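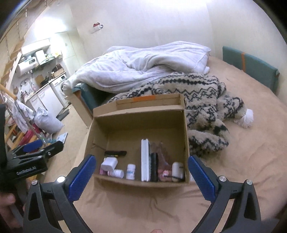

Prevel Segment
Episode slicing and labeling for handheld gripper recordings

Version 5. Linux only for now, Windows build in December if all goes well.

What it does

Takes long recordings from handheld grippers, one hand or two, and cuts them into episodes. Reach, grasp, move, release, idle. Writes out clean tracks your training code can read. No cloud, runs on your own box.

Built for homes, not just lab benches. Bedding, blankets, small bottles, boxes full of bathroom stuff. Patterned fabric used to wreck our pose tracking, much better now (see changes).

Main parts

Slicer. Finds episode boundaries from jaw opening plus wrist motion. Thresholds are per device, set them once in the profile. Drag a boundary in the viewer and everything downstream gets recomputed.

Two-hand sync. Lines up left and right streams on one clock. If one side drops frames it marks the gap and keeps going. Does not fill in gaps with guessed poses, we had that in version 4 and took it out.

Pose track. Visual-inertial, 6-DoF, per hand. Relocalizes after the view is blocked, e.g. when the jaws go down inside a box. Drift report per episode.

Jaw width. Read from the encoder if your gripper has one, otherwise estimated from the pads in view. Pads need a color that stands out from the finger arms. Blue on black works well. Black on black, forget it.

Labeler. Suggests a verb and an object for each episode, you accept or fix. Keyboard only, fast once your used to it. Custom word lists in plain text, one per line.

Filters. Throw out episodes by length, drift, missing frames, or label. Nothing is deleted, just flagged.

Requirements

Ubuntu 22.04 or newer
32 GB RAM, more is better
GPU with 8 GB for the labeler, the rest runs on CPU
Disk: plan for twice the size of your raw footage

Input and output

In: MP4 plus IMU log, MCAP, ROS 2 bags
Out: HDF5, Zarr, Parquet index
Python API for all of it. Command line for most of it.

Changes in this version

Pose tracking on repeating patterns (knits, zigzag prints, tile) reworked by Fabian Leitner
Slicer no longer splits an episode when the jaws bounce on a light object
Fixed crash with folder names over 340 characters
Zarr export resumes after interrupt
New shortcut: Shift+J jumps to next flagged episode
Docs for calibration rewriten, thanks Paula Voicu

Known issues

Clear plastic packets still confuse the labeler. Check those by hand.
Fisheye profiles load slow the first time.
Undo does not work across a save.

Pricing

Single seat, 700 USD per year. Includes updates and email support.
Lab license, up to 5 seats, ask us.
Students: write from your school address, we'll sort something out.

Questions go to Jocelyn Wong, sales, or Wayne Turcotte for anything technical. Send the log file with the ticket please, not a screenshot of the log file.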